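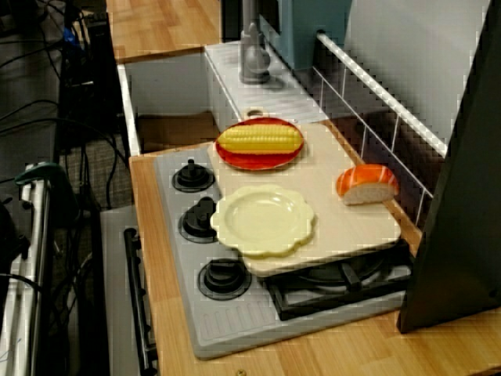 Toy stovetop with cutting board and two plates.

Workshop and Staff Kitchen Tips for Member Businesses
Issued by the Dukport Employers' Association, 14 December 2019

The Association represents 200 small and mid-sized firms before the regional council on energy pricing, local taxes and workplace rules. Members regularly ask for practical guidance on keeping shared premises in good order. The following points were collected by Sandamali Sikder of the member services office.

Oiling wooden counters
Wipe the surface with a damp cloth and let it dry overnight. Apply food-grade mineral oil along the grain, leave it for an hour and remove the excess with a clean rag. Repeat whenever the wood looks pale or dull. Lay used rags flat outdoors to dry before disposal.

Descaling kettles
Fill the kettle halfway with equal parts water and white vinegar. Bring it to a boil, switch it off and leave it for 30 minutes. Rinse twice before use.

Refrigerators
Members should label shared food with a name and a date. Vacuum the rear coils twice a year with the appliance unplugged. Ammann, a member firm with 13 staff, does this in August during its annual closing.

Workbenches
Stutwood recommends keeping glue, solvents and finishes in a closed metal cabinet away from heaters. Sweep before vacuuming, and empty the dust bag when it is two-thirds full.

Power strips
Do not connect one strip to another. Heating appliances should be plugged directly into a wall outlet.

Questions on workplace rules may be sent to Rupert Sutter at the Flirnach office. Printed copies of this page are available to members at no charge.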